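Edell Household Resource Center
Frequently Asked Questions: Bottle and Container Returns

Print this page | E-mail this page

Who may return containers?
Any household in the Edell service area may take part. Businesses should apply for a separate account through the Gbeho office.

Which containers are accepted?
Clear and colored plastic drink bottles, aluminum cans and glass jars are accepted. Motor oil and pesticide containers are refused at all sites.

Should caps be left on?
Yes. Screw caps should be put back on empty bottles before they are bagged. Loose caps fall through the sorting screens.

How is my credit worked out?
Credit is based on the number of accepted items. Households are asked to work out their total at home and write it on Form 2881. Staff will check the figure at the counter.

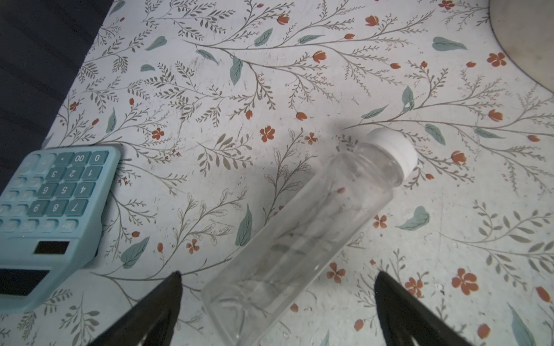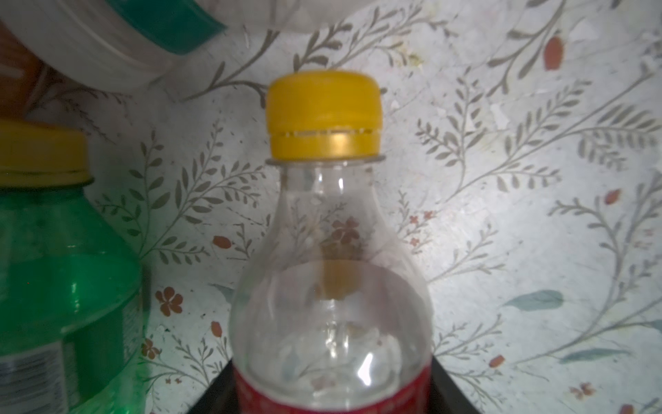 Is there a limit on returns?
A household may return up to 1000 items per calendar year. Bags must hold no more than 12 glass jars each.

When is credit posted?
Credit is posted to the household account at the end of the month. Items received in June appear on the summer statement.

May I give my credit to a school or club?
Yes. Enter the group's account number in the second box of the form. Gifts of credit cannot be reversed.

Whom do I contact about a disputed total?
Write to Chie Mizuno, Household Accounts, and enclose a copy of the counter receipt.

Shared 12 times | 0 comments

Contact | Copyright Edell Household Resource Center | Back to top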